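# Sorting the snack box (before it sorts itself)

I redo our snack box every couple of months, and the last proper go was in July, so it was well overdue. You need one big clear bin, a flat spot to spread out on, and maybe half an hour if you don't stop to eat. I always stop to eat.

**1. Get everything out where you can see it.** I dump mine on top of something with a cloth on it, so the crumbs can be shaken outside later. Check the date on each packet as it comes out. Mine gave up 16 things this time, and 2 of them went straight in the trash.

**2. Make piles by how easily stuff breaks.** Curly crisps and thin crackers in one pile, soft breads and little cakes in another, hard candy wherever it lands. Zip-top bags are the best thing ever for this job – press the air out gently, run your thumb along the seal twice, and they'll stand up along the side of the box like files in a drawer.
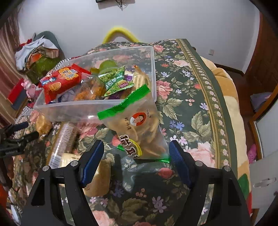 Soft breads I keep out until the very end. I used to put them in first because they're nice and square, and then I'd wonder why breakfast was flat!

**3. Load the box.** Heavier packets go flat on the bottom, biscuits stand on edge around the sides, and the light puffy bags go on top. My bin is a Mumlow I've had forever, but any see-through one works fine. Leave some room at the top. If you have to lean on the lid, take something out.

**4. Give loose bits their own bottle or jar.** Anything small and unwrapped (nuts, seeds, those tiny pretzels) does better in a wide-mouth container with a good cap. Mine hold 400 grams or so, and they live next to the box, never in it.

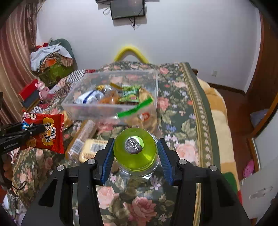

Biscuits that are nearly out of date get a spot right by the kettle, and they're usually gone in two days. Open packets without a zip get folded over and clipped. I like the flat Firkar clips, though a clothespin does the same job and you probably have a drawer full of them.

Shake out the cloth, put the box back, and hide one good thing for yourself at the bottom.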